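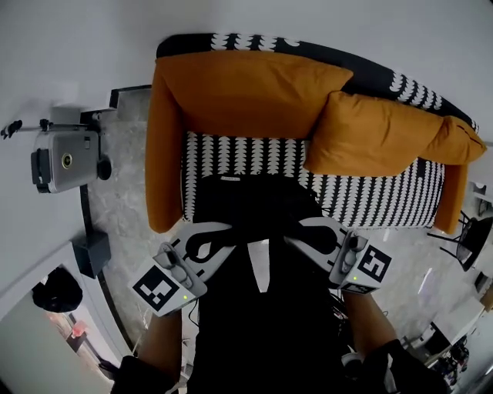

Sofa cushions and throws: which tips are worth your time

Every list of living room tips tells you to "refresh" the sofa daily. I have kept a two-color sofa presentable for 4 years, and I don't believe in most of it. A mustard frame with a black-and-white patterned seat shows you quickly which advice works and which was written by someone with a beige couch and no crumbs.

The karate chop

You know the one. You stand the cushion up and hit the top edge so it gets a V. It looks like a cushion somebody hit. If the filling has gone flat the chop won't bring it back, and if it hasn't, you don't need the chop. Grab two opposite corners, push them toward each other hard, turn the cushion a quarter and do it again. Eight pushes is plenty for a big one.

Big one first, small one second

Cushions of the same color don't have to match in size, whatever the catalogs say. Lay the larger one along the back first and let the other fill what's left. I was told to do it the other way around "for balance." Tried it for most of June. The big cushion slid down onto the seat every evening.

Patterns hide dirt

Half true. A busy black-and-white print will hide a coffee drip for weeks, and then you find it with your hand. White shapes on black are the worst of both, as lint shows on the dark parts and grease shows on the light ones. Vacuum with the upholstery nozzle, along the rows of the pattern, so you can tell where you've been. The plain orange parts need a damp cloth on the arms and not much else. People rest their hands there all day.

Tucking the throw

Pushing the edge of a throw down behind the seat with a wooden spoon does work, for a day or so. Foam pipe insulation stuffed in the gap works longer and costs next to nothing. I also bought a set of Prudus throw grips, the little twisty pins, and took them out after three weeks. They left holes in the weave. If your throw has the same print as the seat, line up the motifs at the middle and let the ends fall where they like. Trying to match them all the way across is a good way to lose a Sunday morning's worth of patience.

Fabric sprays

Salix makes one that smells of pears. It made my sofa smell of pears and whatever it smelled of before. Baking soda, left on an hour and vacuumed off, did at least as well for me. Test it on a dark patch first, as it can leave a pale film.

Feet on a hard floor

Marble-look flooring is slippery and a sofa will creep away from the wall. Felt pads make it creep faster. Use rubber cups, and wipe the floor under them before you set the sofa down, or you'll be gluing grit to it.

Comment from Dinesh Bepari: I rotate my seat cushion every month and it has worn evenly. You should try it.

Reply: Mine only fits one way round, the pattern runs backwards otherwise. If yours is plain, go ahead. Monthly still seems like a lot to me. I'd say when one side starts to dip.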